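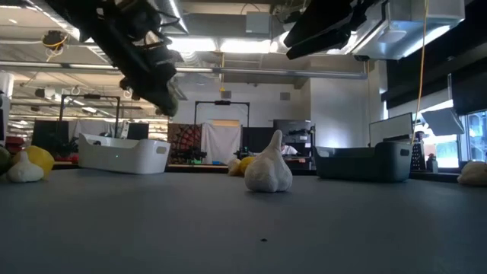

BARAJAS, 7th November

I'm going to say something that will get me uninvited from at least one green room: most comedy shows are too long, and the people making them too long are the comics.

I've been doing stand-up for a while now, mostly in rooms where the ice machine gets bigger laughs than I do, and I go to a lot of shows on my nights off. (Yes, I have nights off. More than I'd like.) Last month I sat through a bill at the Hokis that had a host, an opener, another opener, a "special guest" and then a headliner who didn't touch the mic until I'd already started thinking about my parking meter. She was wonderful! Sharp, strange, had a bit about her dentist that I'm still jealous of. And half the room was putting on coats by the time she got to it.

That's a crime, and I blame the special guest, who was told to do ten minutes and did something closer to a semester.

Every comic knows about the light. It's a little bulb at the back of the room, and when it comes on, you wrap it up. I've seen comics wave at the light. I've seen them say "I see you, I see you" and then start a story about their college roommate. I did it myself once, at the Jemer, back in March, when I was having the best set of my life and figured the rules were for people having a worse one. I ran long and felt like a king. Then I watched the guy after me walk out to a crowd I'd completely worn down, and he got nothing, and he'd driven in from two towns over with a really good closer about his stepdad that those people never properly heard. He was nice about it, too. I bought him fries.

So I'm not preaching from any great height. But I do think we've talked ourselves into believing that more minutes means more comic. When you start out, time is how they pay you. You get five, then you get seven, then somebody says "can you do twenty?" and you say yes while knowing full well you have eleven and a song. You spend years wanting more of it. By the time you can have as much as you like, you've forgotten how to stop.

The specials have gone the same way. I watched one recently that had 2 truly great stretches, the beginning and a long thing about a canoe, and between them was a guy walking back and forth in a nice jacket. Somebody should have taken that out. I'd tell everyone I know to watch the canoe special if it were half the length, and as it is I just describe the canoe part to them at parties, badly.

Kumudini Bepari and I argue about this all the time. She books the Zineck, and she thinks I'm being a crank. Her view is that people have paid for a sitter and a bad margarita and they want an evening, a whole one, and if you send them home early they feel robbed. She also says a 400-seat theater is a different animal from a back room, and that in a place that size it takes the crowd a while to warm up. Fine. I've never played one, so I can't say much to that. I did play a festival tent once that held 1,000, and I can report that it's possible to lose every single one of them in under four minutes, but that's a separate essay.

What I'd answer is that nobody goes home complaining that the funny person stopped while they were still laughing. They complain about the chairs. They complain about the guy before the funny person. A tight hour with one host, one opener and one headliner would leave plenty of time for that margarita, and maybe people would even hang around the bar and talk about what they heard, which used to be my favorite part of going out to see comedy in the first place.

Anyway, I've got a spot at the Hokis next week. Eight minutes. I've cut the bit about my uncle's boat, and it hurt, and if you see me still up there at nine, please flick something at me.

Recent posts
Stop sitting in the back row
What I learned from bombing at a brunch
Crowd work is not a personality
In defense of the prop comic
Notebook or phone? I've switched again
The open mic sign-up sheet, ranked by handwriting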